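Category: Lab notebook / Equipment planning

June 20, 2024

Purchase planning for the second manipulation cell. Present: Nazar Karpenko, Eylül Akyol, me. Zachary Ross joined for the budget part and left after it.

Where we are. The February request went in with two arms, two grippers and a full furniture set for the living room bay. It came back with one arm approved and the furniture line struck out. The question today was what to order first and what can stay in simulation until the next round.

Arm. Single white unit, same type as in the sim model, so the joint limits and the gripper offset carry over and Nazar does not have to redo the controller config. Govier quotes 8 weeks from order. Dvořáček quotes 6 but wants payment up front and does not include the commissioning visit. Zachary says prepayment needs a second signature, and getting one in summer eats the two weeks. Going with Govier unless their written quote differs from what they said on the phone.

Gripper. Two-finger parallel or two-finger articulated. The tabletop tasks are all small flat objects: remotes, phones, things lying on a surface with almost no edge to grab. Eylül wants the articulated one because the sim runs have all been done with it and we would otherwise be comparing two different things. Agreed. Spare fingertips to be ordered with it, 2 sets. Last time we ordered none and waited.

Mounting. This took most of the hour. Options were a wall bracket, a rolling cart, or a fixed pedestal on the floor. The sim has the arm on a dark square platform right up against the coffee table. The cart was dropped: Vratislav measured the flex on the old one and it is not usable for anything that needs repeatability. The bracket is fine but puts the arm on the wrong side of the sofa. Fixed pedestal it is, steel plate top, drilled for the arm's bolt pattern and with slots for cable exit at the rear.

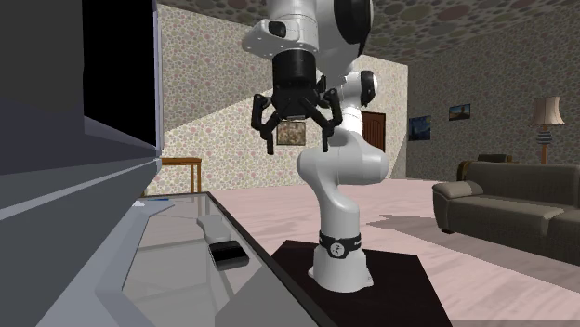

Platform height is still open. Nazar will sweep it in sim in steps and log reach over the far edge of the table, with the wrist pointing down. If the far edge is only reachable with the elbow close to its limit then the pedestal has to go up or the table has to move. Moving the table is free, but it also changes the distance to the side table in the back corner, and that one is in the task list too. Do not order the pedestal before the sweep is done.

Coffee table. The sim one has a glass top. Real glass is a problem for the depth sensor and we know it – Alžběta's tests on the display case gave holes all over the surface. Two views on this. Eylül: buy a glass table, since the failure is the thing we should be measuring. Me: buy a matte one first, get the cell running, add glass later. Settled on a frame that takes interchangeable tops. Alžběta to ask Hemasville if they cut tops to size and what the minimum order is.

Remaining furniture. No money for it this round. The sofa from the old break room is close enough in outline for collision checks. Floor lamp: buy one, cheap, and with a shade, as the lighting in the sim throws a diagonal band of shadow across the back wall and we want at least some uneven light in the real bay. Pictures and wallpaper are not a priority. Put plain boards up for now.

Safety. Floor scanner is not in the approved budget. Flumemov has a used unit listed at 300, no cable, no documentation. Vratislav does not trust it and neither do I, but it is worth having on the bench to check the mounting and field shape before we pay for a new one. It does not go on the live cell. Zachary can put it on the small purchases card.

Power. The bay has one circuit and the compressor is on it. Arm controller needs its own. Request to facilities goes in now, before the arm order, lead time unknown.

To do
- Nazar: height sweep, reach log, send plots
- Alžběta: Hemasville, table tops
- Vratislav: pedestal drawing, leave height as a variable
- Zachary: written quote from Govier, scanner on card
- Eylül: freeze the sim scene so nobody shifts the furniture during the sweep
- me: facilities request, revised budget sheet

Note to self: the budget sheet still has the second arm in the total. Take it out of the sum but leave the row.

Recent entries
Depth tests on the display case
Old cart, flex measurements
Controller config notes
February request, as submitted

Lab notebook – internal | Contact the group | Back to top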